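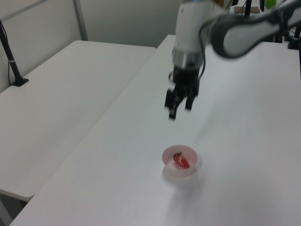 Selon Ecaterina Hodoroagă, on ne devrait jamais appeler « bol » un récipient qui a un pied, et elle me l'a écrit deux fois, la deuxième en majuscules. Bon, je ne la suis pas jusque-là ! Pour moi le bol reste un récipient creux, sans anse (les Bretons vont protester, les leurs ont des oreilles), plus large que haut, et dans lequel on boit ou on mange selon l'heure.

Étymologie
Le mot nous vient de l'anglais bowl. Rien à voir avec le bol alimentaire, qui descend du grec bôlos, la motte de terre. J'ai longtemps confondu les deux, je l'avoue.

Usages
En France, c'est surtout l'affaire du petit déjeuner : café au lait, chocolat, tartine qui trempe et qui finit par tomber dedans. Au Japon, le chawan sert au riz ou au thé, et on le prend volontiers en main. Chez moi il y en a 6, tous dépareillés, dont un tourné à l'atelier Chiriac que je ne prête à personne.

Fabrication
Tournage, moulage, calibrage... Brândușa Tănase, à qui je dois presque tout ce paragraphe, tourne les siens en grès et laisse sécher longtemps avant la première cuisson. En août, elle couvre les pièces d'un linge, sinon le bord sèche trop vite et se fend.

Voir aussi : écuelle, jatte, tasse, saladier.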